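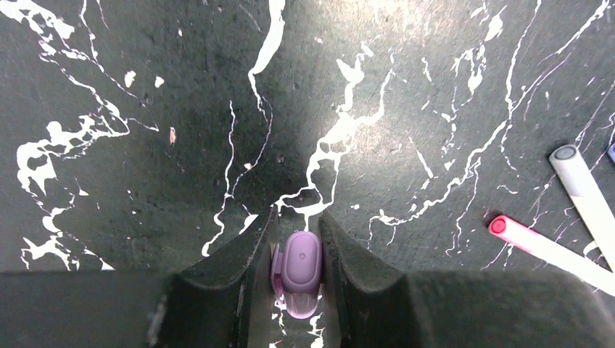 What is in the Gidirar marker list?

It is a plain spreadsheet of 569 rows, one for each marker, loose cap or other small writing-table thing that has passed through the shared room at Torkesska, with a few columns to say what it is, what color it is and where it ought to go at the end of the day.

About this list

Gidirar began as a page taped inside a cupboard door. Samina Dhanial wanted to know which markers were worth keeping and which ones we were only moving from one cup to another, and she started writing them down. The page filled up, a second page went over it, and by May the tape had given up. Kiều Trình typed the whole thing out over a couple of evenings (thank you, Kiều!) and it has lived in a file ever since. We are sharing it so that other rooms with a table, a cup of pens and too many people can borrow the parts that suit them.

You are very welcome to use it. It's a homely sort of record, made by people who like a clear table, and it should be read that way.

What is in the folder

items.csv is the list itself, with 569 rows.
colors.txt gives the color words we allow ourselves, in the order we argued them out.
places.txt names the cups, trays and drawers, including the two that moved when Godfrey Mosoti rearranged the shelf.
README.txt is this file.

The columns

item_id: a number, never reused, even when the thing has gone in the trash.
kind: marker, cap, small item or unsure.
main_color: the color of the part you notice first.
second_color: fill this in when the cap and the barrel differ. Otherwise leave it blank.
place: where it should be put back, using a name from places.txt.
state: keep, test again or throw out.
notes: anything at all, and some of them do go on a bit.

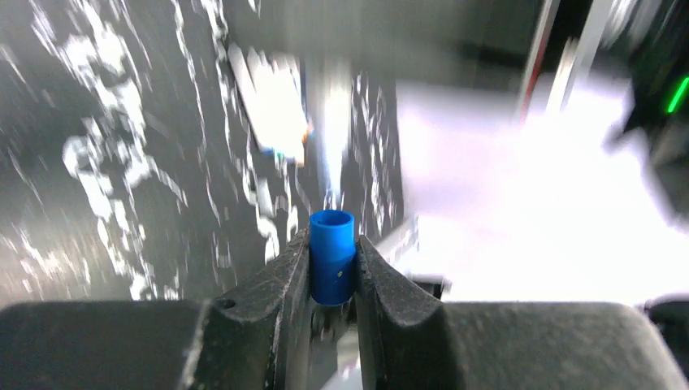

Bright blue cylinder, held upright, with the dark marbled surface behind it.

How we pick a color word

Blue gave us the most trouble. Meron Hadgu wanted 4 blues and Gadisa Shiferaw wanted one, and what you will find in the file is 3, which has made neither of them happy. Please go by bright blue, dark blue and pale blue, and try not to invent a fourth. Purple and lavender are kept apart, as the lavender things are easy to spot on a dark surface and it seemed a shame to lose that.

White is used for a white barrel even when there's a big printed label on it. If the label is the first thing you see, put its color in second_color and say so in the notes. We don't copy out what labels say.

How the list gets used

At the end of the day we clear the tabletop, wipe it down and put everything back by the place column. Markers are stored lying flat in the Cestura tray. Anything small enough to roll goes in the lidded box, and anything we can't name gets "unsure" and waits there too. Testing is one straight line on a scrap of white card. If the line is patchy, the marker gets "test again" and another try the following week, when it either passes or goes.

Do check the table itself before you leave. White on a dark, streaky pattern hides a white marker surprisingly well, and the 20 rows marked "found later" in the notes are nearly all of that sort.
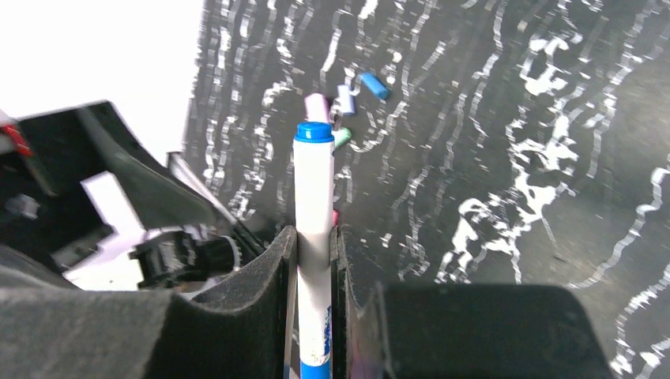
Known gaps

Pencils were never included, and neither were erasers, although Godfrey still brings this up. The earliest rows were copied from the cupboard page, and where the handwriting had smudged we left second_color empty. A few caps are listed apart from their markers because they turned up on different days, and we haven't gone back to join them.

The place names make sense in our room and will need changing in yours. "Woldemariam drawer" is the narrow one under the window, named for the shop the desk came from.

Changes and thanks

Last full check: September 2, 2020, by Samina and Meron. If you spot a row that looks wrong, send the item_id and a line about what you think it should say, and one of us will go and look in the tray.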